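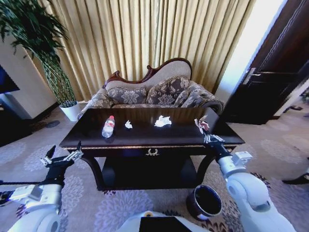 Nalow clears the coffee table

Right gripper on a tissue at the edge of the table, left gripper open, two tissues and the red-capped bottle still on top. The bin is the small black one with the white rim, down on the carpet to the right.

About our project

Welcome to the Somum club gallery! We're a student robotics club in Jakport and this year we're teaching a two-armed robot to tidy up a sitting room. We call the robot Nalow (it was the winning entry in a naming vote that went on far too long, and I still think mine was better). The job sounds small. Pick the rubbish off the coffee table, put it in the bin, leave alone anything that isn't rubbish. It has kept nine of us busy since the autumn and we love it.

Most of our early work was on a bare workbench with foam cubes, and Nalow got very good at foam cubes. Then our teacher, Ms Brynjólfsdóttir, asked when any of us had last found a foam cube on a coffee table at home, and that was the end of the cubes. Since then we've practised with proper furniture, and it's been so much more fun.

Why tissues?

Tissues are brilliant to practise with. Every one you crumple comes out a different shape, so you can't teach the arm a single grip and go off for lunch. A tight little wad wants the fingers close together and quite low. A flatter, looser one has edges that stick up, and if the gripper goes for an edge it tends to drag the tissue along before it gets hold of it. We've got both kinds on the table here, the small wad next to the bottle and the bigger flat one near the middle.

We started out scrunching them all the same way without noticing. Now whoever sets the table has to pass the tissues round first, so that everybody's scrunch gets a turn. I do a sort of twist. Apparently mine are the worst ones to pick up, which I'm quite proud of!

The dark tabletop

It's lovely and glossy, and it's a real test for the camera. White tissue on a nearly black top stands out beautifully, but a shiny surface can throw back reflections, and on the first evening we ran with this sort of table Nalow reached for a bright patch that was only the light. We fixed most of that by adding more examples with the door at different angles and the lamps on and off. Our set is now up to around 1,000 picks, every one of them done by a club member steering the arms by hand, and you do get a feel for it after a while. My shoulders took longer to agree.

Leaving the bottle alone

The bottle is the trick question. It's clear plastic, lying a bit tilted towards the front left of the table, and the rule for this round is that bottles stay where they are. That means the arm has to come in for the small wad just beside it without giving the bottle a nudge. We mark a run down if the bottle rolls, even when all the tissues end up in the bin. I argued for a gentler rule and lost the vote (again).

Two arms, one bin

With the bin over to the right, the right arm naturally does most of the throwing away. The left arm reaches in from its own side, and what we'd like next is for it to pass things across. Handing over is hard! Both grippers have to be in the right place and the first one has to let go at the right moment. We've spent 2 whole sessions on nothing but handovers with a rolled-up sock, and they were two of the noisiest sessions we've had.

Dropping things in the bin has its own troubles. It's a small target, low down, and a tissue weighs next to nothing, so if you let go too high it can float off sideways. Bringing the gripper lower before it opens helps a lot. So does not walking past quickly while it's happening.

What we're doing next

By July we'd like Nalow to manage 20 tables in a row, set by people outside the club, with no help from us between the first and the last. We want to try coloured napkins and sweet wrappers as well, and a cup, if someone can find one we don't mind losing.

If you're a student in Jakport and any of this sounds like your kind of evening, come along! You don't need to know any programming. Steering the arms is the best place to begin and there's always a turn going.

Words by Dagný Ásgeirsdóttir, for the Somum club

Contact the club | © Somum student robotics club, Jakport | Back to top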